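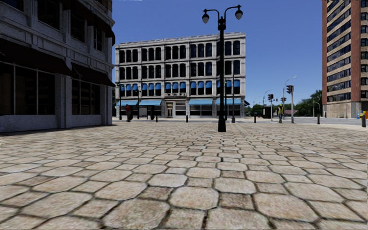 Last updated: May, 16:40
Print this page | E-mail this page

Sidewalk and plaza sweeping, sim runs

Grokley sweeper model, plaza map, 3,000 episodes on the new planner. 1,883 finished the full pass. The rest stopped early, mostly at the near side of the plaza, where the paver joints are dark enough on camera to read as small steps. Large octagonal stones next to small square ones give the floor classifier trouble. It does better on the far paving, where the joints thin out to lines.

Second fault: shadow along the base of the dark grey building. Planner treats the strip as a curb and leaves it unswept. Lowered the contrast weight, reran 100 episodes, strip now covered. Side effect – it clips the bollards on the far edge more often. Put the weight back halfway.

Lamp posts are fine. Flared base on the double one is picked up every time.

Pedestrians in this map only stand, so there is no yield data worth keeping. Fatima wants walkers before we claim anything.

Can it do the chore yet? Dry flat stone with no litter, close to it. Wet leaves, gum, a chair in the way – no. A person with a broom is still ahead.

To do: joint depth from stereo, walkers, litter set from Gisley.

Comments

Mirsad Popescu: Is the joint fault in the Tshabalala map too? Same classifier.

Annatjie Masilela: Yes, with brick. Fewer stops.

Oratile Pretorius: Please log the contrast weight with each run.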